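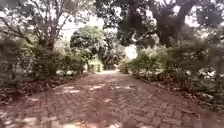

King-fai Yang wrote to us that the Ponen jointing sand had gone down his courtyard in an afternoon, and that the only thing he'd do differently was buy the second bag at the start. We hear that a fair bit. Please read the coverage notes before you order, as narrow joints and wide joints use very different amounts.

# Ponen Jointing Sand

Ponen is a dry, kiln-dried sand mixed with a powdered binder. It is swept into the gaps between pavers, bricks or setts and then misted with water, which sets the binder. It is sold for garden paths, courtyards, patios and other areas that carry foot traffic.

It comes in two colours, Buff and Slate grey. Colours dry lighter than they look in the bag. If you are matching an older path, ask for a sample and try it in a corner first.

## Specifications

| | |
|---|---|
| Bag size | 20 kg |
| Joint width | 2 mm to 30 mm |
| Minimum joint depth | 50 mm |
| Colours | Buff, Slate grey |
| Storage | Dry, off the ground, bag sealed |

## Where it works and where it doesn't

Ponen is suitable for:

- clay brick and concrete pavers on a compacted base
- natural stone setts, including reclaimed ones with uneven sides
- joints that have been raked out and are being refilled

It is not suitable for driveways, pool surrounds, or any surface that stays damp. It won't fix a path that is moving. If pavers rock when you stand on them, lift them and repair the bedding first, otherwise the new joints will crack along the same lines.

Shaded paths are fine, but they take longer to dry out after rain, so allow for that when you pick a day. Leaf litter should be kept off the joints while the binder sets, as tannin can mark the Buff colour.

## How to use it

1. Remove weeds, moss and loose material from the joints down to the minimum depth. A hooked scraper is enough for small areas.
2. Let the surface and the joints dry completely. Don't start if rain is forecast within the day.
3. Pour a small heap and sweep it across the joints on the diagonal with a soft broom.
4. Tap the pavers with a rubber mallet, or run a plate compactor with a rubber mat, then top up. The sand should finish slightly below the edge of the paver.
5. Sweep off every trace from the face of the pavers. A leaf blower on its lowest setting is good for the last dust.
6. Mist with a fine spray until the joints stop taking water. Don't use a jet.
7. Keep people and pets off overnight.

Any haze left on the surface is binder that wasn't swept away. Warm water and a stiff nylon brush will lift it during the first couple of days. After that you will need a haze remover.

## Coverage

Coverage depends on the size of the paver, the joint width and the depth. Old setts with rounded shoulders use a good deal more than new square-edged pavers. Send us your paver size and the area and we'll work it out for you. Unopened bags can be returned.

## Tools and related products

**Dama joint rake.** Steel hook on a long handle, so the raking out can be done standing up. Replacement hooks are kept in stock.

**Tai soft broom.** Wide head, fine bristle. A coarse yard broom drags the sand back out of the joints.

**Jernedik edging.** Flexible steel edging, in straight lengths with pins. Worth fitting before you refill if the outside row of pavers has begun to spread.

## Delivery and pickup

Single bags can be picked up from the yard or sent by courier. Pallet orders go out on a tail-lift truck to the kerb. The driver can't bring a pallet up a gravel drive or over a lawn. Please have someone home to sign for it, and cover the pallet if it is going to sit outside.

Contractors ordering more than 200 bags over a season should talk to Kam-wah Fu about account pricing.

## Changes to this page

December 9, 2018: Sandstone colour removed from the range. Bags bought before the change can still be returned unopened with the receipt. The Slate grey mix is the same as before.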